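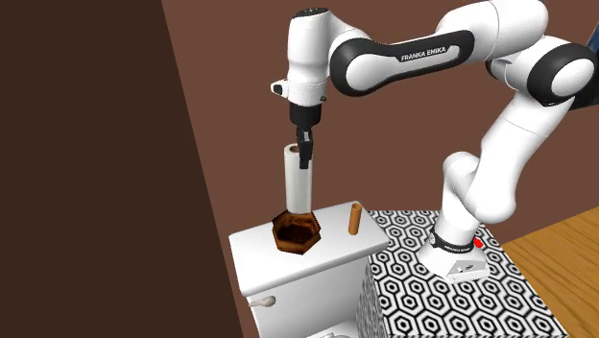
Which gripper is better for light hollow things like paper rolls, the Grestell or the Modham?
The Grestell, if you can live with its shorter stroke. It closes more gently at low force settings.

jikar_user
Not my experience. I ran 598 simulated picks with the Modham and dropped fewer than with the Grestell, same arm, same controller.

tolpuddle
What friction did you use? The default Garrido pads are far too sticky.

jikar_user
Default. I can rerun.

wrenfield
Both are fine — the controller matters more. Mine was hopeless until I raised the damping to almost 2,000.

tolpuddle
Disagree, damping won't fix a finger that tips the roll on contact.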